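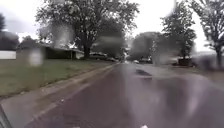
2 min read

Teaching a yard robot to do the street run by remote is a lot like teaching a teenager to drive, except you're the one holding the wheel and it just watches. I've been at it with our Skandutix since 8th May, and I've picked up a few habits I wish I'd had on day one (my poor thumbs!).

Drive it the way you want it driven. The robot copies everything, so if you drift toward the curb while you sip your coffee, guess what it learns. I put the mug down now.

Give it gray days too. I did all my first runs in sunshine and it got silly the first time the road was shiny – it slowed to a crawl at every bright patch. Wet asphalt with the sky sitting in it looks like a whole different street to a camera. Now a third of my runs are wet ones.

Wipe the lens before you press record, and keep a dry microfiber cloth in a zip bag in your pocket. Paper towels scratch. If drops land mid-run, finish the run anyway and tag it "rain" so you can find it later.

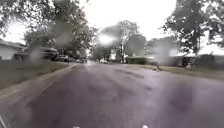
Caroline Rotich wrote in to say she throws out any run where she had to stop and think, and her robot got a lot smoother once she quit saving those. I'm with her on the long stops, but I do keep the little corrections. If you only ever show it a perfect line, it has no idea how to get back onto one!

Parked cars: start your swing early and make it wide and lazy. Late, jerky steering is the hardest thing to un-teach, trust me. I had to delete 32 runs over it.

Keep sessions short. I stop at 20 minutes or when I start humming, whichever comes first, and I write the weather in the file name before I go in. Then dry the wheels and wipe the charging contacts with an old T-shirt, or you'll be hunting for Rusto in the garage like I was.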